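Jamside Shelf Set, student manipulation project
README, last edited 22/09/2018
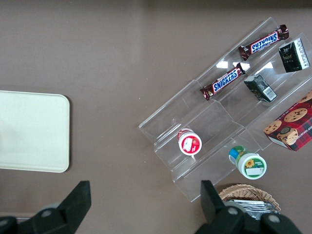 Wrist camera view, display stand and tray.

Contents

Wrist camera recordings of a two-finger gripper working at a small shop display, made by the robotics club at Plindotthorpe. Episodes are grouped by task. The set was collected for the club's entry in the Fladimari student competition, shelf category, and is shared with other teams as is.

Table layout

A clear tiered stand is set diagonally on the table and loaded with packaged goods. The cream tray on the left is the drop zone. Items include Snickers bars, small black boxes, a tartan cookie box, a round container with a red and white lid, and a jar with a sunflower label. The wicker basket holds foil packets. Some items lie on their side. Start positions are not reset to a fixed pattern between sessions.

Tasks

pick_bar: move one candy bar from the stand to the tray
pick_jar: move the jar to the tray
pick_box: move a named box to the tray
restock: return one item from the tray to any free tier

There are 41 episodes for pick_bar and 10 for restock. Counts for the other two are in index.csv.

Folder structure

episodes/ one folder per episode: video, joint log, gripper log
index.csv episode name, task, operator number, result
calib/ camera calibration, redone in May
tools/ playback and trimming scripts

Result codes: 0 dropped, 1 placed in tray, 2 placed with a human stop, 3 log incomplete. Restock uses code 1 for a placement on the stand.

Known problems

Glare on the clear stand. The color threshold script picks it up as an object; mask it first.
Clear tier edges are often missed by the edge detector.
The fingers block the lower part of the view.
In 6 episodes the gripper log starts late. They are marked in index.csv and should be left out of training.

Operators

Episodes were driven by 4 club members using the Stöcker hand controller. Operator numbers are not linked to names.

Use

Free for class and competition work. Cite as "Jamside Shelf Set, Plindotthorpe Robotics Club". Send corrections to index.csv as a patch against the current file.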